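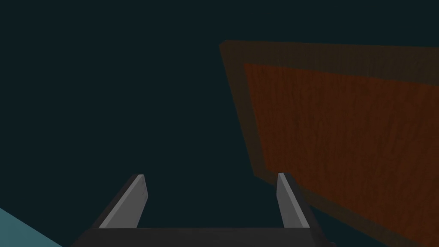
Minutes taken by Yuxi Shao
Cell 2 maintenance meeting, July

1. Previous minutes
Accepted with one correction: the spare finger set is stored at Fandholm, not at Verneter.

2. Wrist view in the simulator
The rendered view was checked against the cell model. Gripper open, nothing held, both fingertips at almost the same height. The right finger overlaps the wooden panel in the view. Agreed that overlap in this view is not to be logged as contact; clearance is to be read from the model. Background stays dark until the lighting values are settled.

3. Finger wear
Pads on the real gripper have done 90 hours since the last change. Grerent recommended changing at 100. Pads will be changed at the next planned stop and the zero position taught again afterward. Old pads to be bagged and labeled.

4. Grip force
Set to 63 percent after the slip reported on the night shift. No slip reported at that setting so far. Ots asked for a lower value on the thin panels. Not agreed; a test comes first, 30 cycles at each setting, with the force log saved.

5. Cable at joint five
Jacket rubbed through at the second clip. Taped as a temporary repair. Replacement cable is on order from Verneter, no delivery date given. Speed limit on joint five remains in place. The clip is to be moved toward the elbow when the new cable goes in.

6. Tool offset
The offset in the simulator and the one in the controller differ in the third decimal. Controller value to be used in both. Y. Shao to update the file and note the old value in the change log.

7. Actions
Pad change and re-teach: Fandholm
Thin panel test: Ots
Cable delivery date: Y. Shao to ask Verneter
Lighting values: carried over

Meeting closed at 3:40 p.m.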